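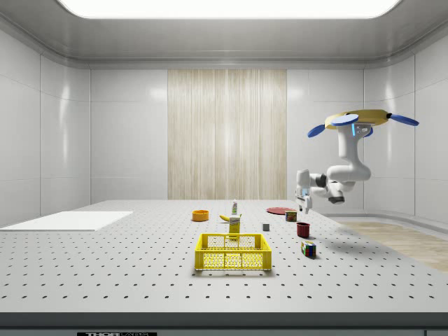
Can the Skadell floor lamp stay on all evening without making the room too warm?

Leave it on as long as you like. The Skadell runs on a low-power LED board, and the shade is open at the top and bottom so air moves through it freely. We keep one lit in the Prosser showroom from opening to closing, and the reading chair next to it is still the seat everybody picks.

Skadell Floor Lamp
by Fovwood

We have wanted a proper reading lamp in the range for years, and this is the one we kept coming back to! The Skadell has a slim ash stem, a linen shade and a heavy cast base that stays put when a dog leans on it (tested, more than once). The light is warm and soft at the edges but strong enough over the page that you can get through small print without squinting.

The part we love most is the dimmer. It's a wooden wheel set into the stem at sitting height, so you roll it with your thumb and never have to get up or feel along a cord in the dark. It goes down very low, low enough to leave on for a guest who doesn't know the way to the bathroom.

Size and details

Height: 143 cm
Cord length: 200 cm, cloth covered, gray
Stem: solid ash, oiled
Shade: natural linen, removable
Base: cast iron, felt underneath
Light: built-in LED, warm white, replaceable board
Dimmer: thumb wheel on the stem

There is a taller version too, at 173 cm, which suits a high-backed sofa or a spot behind a big armchair. Same shade, same base, same wheel. If you're between the two, sit where you plan to read and measure from the floor to your eyes. The bottom of the shade wants to be a little above that.

Putting it together

The stem comes in two pieces that screw into each other, and the base goes on with one large bolt. The hex key is taped inside the lid of the box, so have a look there before you throw the cardboard out. Feed the cord through the slot in the base before you tighten anything. Hand tight is plenty for the stem.

Looking after it

Dust the shade with a soft brush or the brush end of a vacuum on its lowest setting. Ash likes a drop of furniture oil once a year. We do ours in February, when the heating has been on for months and the wood looks thirsty. Please don't wash the linen, it shrinks and then it won't sit on the ring. New shades are sold separately in natural, rust and a very good dark green.

Goes well with

The Hedovstead side table, which is the same ash and just wide enough for a mug, a book and a pair of glasses. The two were drawn up together and it shows.

Price and delivery

Skadell, 143 cm: $343
The taller lamp and spare shades are listed on their own pages.

The next batch leaves the workshop on 26th September. Orders go out in the order they come in, and you'll get a tracking link by email once yours is packed.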